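Início | Casa | Oficina | Normas | Contacto

Arrumação com braço robótico em casa: regras de boa prática

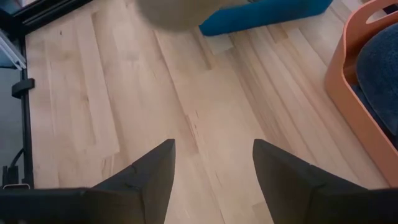

As presentes regras aplicam-se à recolha de objetos do chão e à sua colocação em recipientes abertos. Foram revistas por Nanna Stougaard, da Binau, em novembro.

– Manter livre um raio de 60 cm em torno da base – crianças e animais ficam fora da divisão.
– Começar pelos artigos de tecido. O vidro e as lâminas recolhem-se à mão.
– Não encher as caixas até ao rebordo.
– Fixar os cabos à estrutura antes de ligar a alimentação.
– Limpar as pontas da pinça a cada 17 ciclos, com pano seco.
– Testar a paragem de emergência no início de cada sessão.

Em soalho de madeira, verificar os apoios da base de 2 em 2 semanas.

156 partilhas | 17 comentários

Relacionados
Caixas com pegas: como escolher
Cuidados com o soalho claro
Pinças Greker: manutenção corrente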